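The Fladside Letter
Sunday, August 18, 2019

Leftovers, Part Two: The Freezer Has Opinions

Last time I asked readers to tell me what they do with leftovers, and the replies suggest that a good many of you have been waiting years for someone to ask. I have read all of them. Several were longer than the newsletter. One came with a floor plan of a refrigerator.

The general feeling in Fladside is that leftovers are a fine thing in principle and that other people do them wrong. I share this view. I grew up in a house where anything left in a bowl at the end of supper was moved to a smaller bowl, and then to a smaller one, until by Thursday there was a saucer holding four green beans and a great deal of moral weight. You could not throw it out. You could not eat it either, since it had become a kind of relative.

So let me start with the matter of the containers, which drew the most mail. Everyone owns too many and everyone is short of lids. I went through my own cupboard in March with the idea of matching each bottom to its top. I came away with a stack of bottoms, a separate and taller stack of lids, and a very small stack in the middle of things that fit. I put it all back. A reader on the Mahawong side of the river writes that she solved this by throwing out everything she owned and buying a single set from Gruteck, all one size. I admire that, and I also know that within a year she will have been given soup in somebody's old margarine tub and the whole thing will start over.

The margarine tub, by the way, remains the standard unit of exchange in this town. You do not return it empty. I have had the same one since before the bridge work, and it has gone back and forth across the street with chili, pickled beets, a bit of potting soil and once some screws. I no longer know who bought the margarine.

On labels, opinion is split. There are people who write the date and the contents on a strip of masking tape, and I am told they sleep well. I am in the other camp, which believes at the moment of freezing that no person could ever forget what this is. Then it is winter, and you are holding a brown brick. It might be gravy. It might be the base for a stew. It might be the chocolate pudding from the church supper. I have thawed a brick with full confidence, put noodles on to boil, and found applesauce.

Since I was asked for practical advice, I did try to collect some. Soup freezes well, and so does chili, and so do most things that were already a bit mushy to start with. Potatoes in soup go grainy, so pull them out or put up with them. Cooked rice should be cooled quickly and put away, and it should not sit on the stove all evening while you watch the ball game and tell yourself it is still too warm for the fridge. Lettuce is never a leftover. Lettuce is a thing you meant to do. Bread goes into the freezer sliced, unless you enjoy standing in a cold kitchen with a hammer.

Leave some room at the top of the container, too. I mention it because I have twice filled a glass jar with broth to the very brim and twice learned about expansion.

Then there was the question of how long. I had written that three or four days in the fridge was plenty for most cooked food, and I heard about it. A gentleman from Rivton Road says he has eaten seven-day meat loaf all his life and never lost a day of work. I am glad for him. I would only point out that the people who disagree with this approach may not be well enough to write in. My own rule is that if I have to call somebody into the kitchen to smell it, the answer is already no. I still call them in, of course. It would be selfish to keep it to myself.

A few of you wanted to talk about money. One household kept track of what it threw away over the spring and reported, with some shame, a total of 97 dollars. Most of it was salad in bags, sour cream, and half cans of tomato paste. Tomato paste got six separate letters, and I could have run nothing else. Nobody's recipe has ever called for the whole can. The recipe wants one spoonful, and the rest goes to the back of the shelf with a piece of foil over it, where it grows a small gray coat. Freeze it in spoonfuls on a sheet of wax paper and bag it up. I have been told this by four generations of my family and I did it for the first time in July. It works very well and I am sorry for my attitude.

We now come to reheating, where friendships are really tested. There is an oven party and a microwave party, with a small stubborn group holding out for the skillet. The oven people say that everything tastes better their way, and they are right, and they are also eating at nine o'clock. The skillet people say the same about pizza, fried potatoes and anything with a crust, and I have come over to their side on all three. Low heat, a lid, a spoonful of water if it looks sad.

The microwave people are the majority and write the shortest letters. What they mostly want to know is why the edges of the lasagna are like lava while the middle is still in January. The answer is that you are in a hurry. Turn the power down to half and give it twice as long. Spread the food in a ring with a hole in the center if it is the sort of food that will hold still for it. Stir it partway through, then let it stand a minute or two before you eat. I know you will not let it stand. I have seen you at the Grange, eating with your mouth open and waving your hand in front of it.
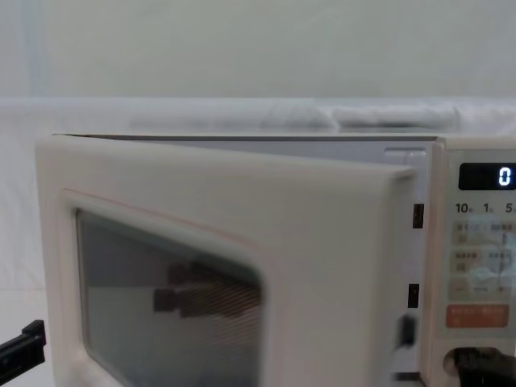 Cover the dish, please. A damp paper towel will do, or a plate turned upside down. Spaghetti sauce in particular seems to feel it has something to prove, and whoever uses the thing after you would like their coffee without a view of your supper. For the same reason, and I say this as a person with no enemies I know of, fish belongs at home. There was an incident at the library last fall. The windows were open for two days and the mystery shelf has never been quite the same.

A reader asked whether it is rude to serve leftovers to company. My grandmother held that it was, and got around it by changing the name. Roast chicken on Sunday was chicken pie on Monday and something called chicken surprise on Tuesday, which surprised no one. I think you may serve company anything you like if you put parsley on it. You may not, however, give a guest the same dish they brought to your house last week. I did this once, with a noodle casserole. She recognized the corn flakes.

I should also correct a thing from the last letter. I said the chest freezer in the Grange basement was free for anyone to use in tomato season. It is free, but it is also full. It has been full for as long as I have been in town, and what is in there is not clear to anybody. If you have packages down there, please come and get them before the end of the month. The door is open Saturday mornings until noon. Bring a bag and gloves. Anything without a name on it will go on the table by the stairs, and anything left on the table will be dealt with by me, using the smell rule described above.

The potluck is still on for the second week of next month, and we are again asking people to bring their own containers for taking food home. Last year we ran out of foil in the first hour and somebody went off with baked beans in a hat. Mark your dish on the bottom with tape. Mark the lid as well, if you ever want to see the two of them together again.

Next time I had planned to write about gravy, but I have received so many letters about zucchini, and so much actual zucchini, that gravy will have to wait. If you left the three big ones on my porch Tuesday night, I would like a word. I would also like your margarine tub, as I have some soup to send back.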